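Velliveck Wipe-Clean Tablecloth, Two Months In

I bought the Velliveck in May, after my old cotton cloth lost a long argument with a beet salad. It replaced a Plusa cloth I had liked a good deal and washed far too often.

It arrives folded into a square about the size of a paperback, and it remembers that square fondly. The instructions say the creases will drop out overnight. Mine took 10 days and a hair dryer on low, and there is still one ridge down the middle that makes peas roll toward the guests.

Stains are where it earns its keep. Coffee, mustard and soy sauce all came up with a damp cloth. Turmeric left a faint yellow ghost that I have decided to call a pattern. Red wine was fine when I got to it quickly and less fine when I found it on Tuesday morning.

The hem is neat, apart from one corner where the thread gave up early. I wrote to Zalier, the shop, and they sent a polite reply and a coupon for another tablecloth.

The sizing runs short. I ordered the one for six seats and got a cloth that covers six seats' worth of table and almost none of the drop. Go up a size if you have knees to hide.

For cleaning, skip anything with a scouring side. The label says so in tiny print, and I found out in large, dull patches.
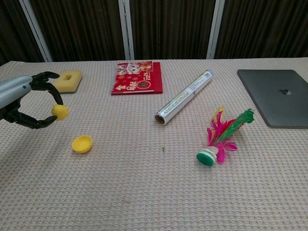

Yellow sponge and bottle cap, table duty.

At $31 it costs less than the Tomaszewski linen I keep visiting in the store, and I don't flinch when someone passes the gravy. Four stars, with one held back for the peas.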